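Section 4: First Fill, Rinse and Taste Check
Stotier Countertop Water Filter, Models F2 and F2-T
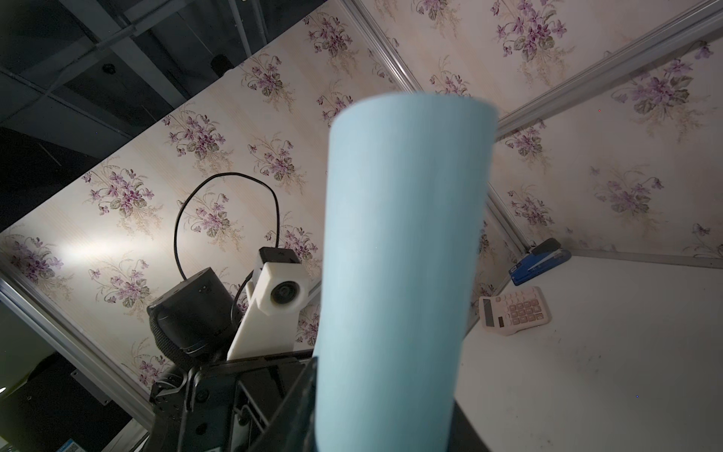 Figure 4-1. Light blue cup.

Complete Section 3 (Mounting the Base and Connecting the Supply Hose) before starting. The filter housing must be level and the inlet valve must be closed.

4.1 Before You Start

You will need:
the Flasell cartridge supplied in the box
the housing wrench
a clean pitcher or bucket that holds at least 1060 ml
a plain cup with no odor of its own
a dry cloth

Wash your hands before handling the cartridge. Leave the blue end caps on until step 3 of the procedure below. A cartridge that has been stored below freezing must not be used, even if it has thawed and shows no damage.

CAUTION: Connect to the cold supply only. Hot water softens the cartridge seals and can release material already held by the carbon.

Note: If your home has a water softener, connect the filter to a line that bypasses it where possible. Softened water will not harm the cartridge, but the taste check in 4.3 is harder to judge.

4.2 Installing and Rinsing the Cartridge

1. Turn the housing cap counterclockwise with the wrench until it lifts free. Set the cap down with the threads facing up.

2. Check that the large O-ring is seated in its groove all the way around. If it has rolled or twisted, lift it out with a fingertip and reseat it. Do not use a screwdriver or knife.

3. Remove both end caps from the cartridge. Keep them if you plan to store the filter later (see Section 8).

4. Lower the cartridge into the housing, arrow pointing down. Press until the stem enters the lower seat. The top of the cartridge should sit just below the thread line.

5. Replace the cap and turn it clockwise by hand until it stops. Use the wrench for the last quarter turn only.

CAUTION: Overtightening is the most common cause of a leaking cap. If water appears at the threads, close the valve, remove the cap and check the O-ring before applying any more force.

6. Place the pitcher or bucket under the spout.

7. Open the inlet valve slowly, to the halfway mark. The housing will take a short time to fill. Air leaving the housing makes a sputtering sound at the spout - this is normal and stops once the water runs steady.

8. When the flow is steady, open the valve fully and run 1060 ml into the container. This water will be gray or black with carbon dust. Discard it. It may be poured down the drain or used on outdoor plants.

9. Close the valve and wait until the spout stops dripping. Dry the outside of the housing and the base with the cloth.

10. Run a second batch of the same volume and discard it. The water should now be clear. If dust is still visible, repeat this step.

Note: Very fine bubbles can give the water a milky look for the first few days. Let a glass stand on the counter. Water that clears from the bottom upward contains air and is safe to drink.

4.3 Taste Check

The taste check confirms that water is passing through the cartridge and is not leaking past the lower seat. It does not replace laboratory testing.

1. Rinse the cup with unfiltered tap water. Do not use soap for this rinse.

2. Fill the cup from the regular faucet and taste a small amount. Note any chlorine taste or smell.

3. Empty the cup, then fill it from the filter spout and taste again.

4. Compare the two. Filtered water should have little or no chlorine taste.

5. If there is no difference, close the valve, remove the cap, and reseat the cartridge as described in 4.2, steps 4 and 5. Then repeat the check.

Note: Well water is usually not chlorinated, so the two samples may taste alike. Owners on well water should use the optional Jilley test strips and follow the chart printed on the strip package.

4.4 Setting the Cartridge Counter

The F2-T has a built-in counter on the front of the base. The F2 does not. Owners of the F2 should write the installation date on the label inside the back cover and go directly to Section 5.

1. Press and hold RESET until the display shows 446. This is the counter test code and confirms that all segments work.

2. Release the button. The display changes to 700, the rated cartridge volume in liters.

3. Run a small amount of water. The drop symbol should blink while water flows and go out when it stops.

4. If the drop symbol stays off, check that the sensor plug is pushed fully into the socket on the underside of the base.

The counter runs down to zero as water is used. At 2 percent of rated volume the display begins to flash - order a replacement cartridge at this point if you do not have one on hand.

CAUTION: Do not press RESET between cartridge changes. The count cannot be restored once cleared.

4.5 If Water Does Not Flow

Valve open, no flow: Check that the supply hose is not kinked behind the base. If the hose is clear, remove the Brinkmann inlet screen with the housing wrench, rinse it under the faucet and refit it mesh side out.

Slow flow from a new cartridge: Close the valve, wait, and reopen it to the halfway mark to release trapped air.

Flow stops and starts: Household supply pressure may be below the minimum given in Section 10. Contact your plumber.

Section revised Friday, January 7, 2022. Technical editor: Morven Purves.

Continue to Section 5: Daily Use and Cleaning.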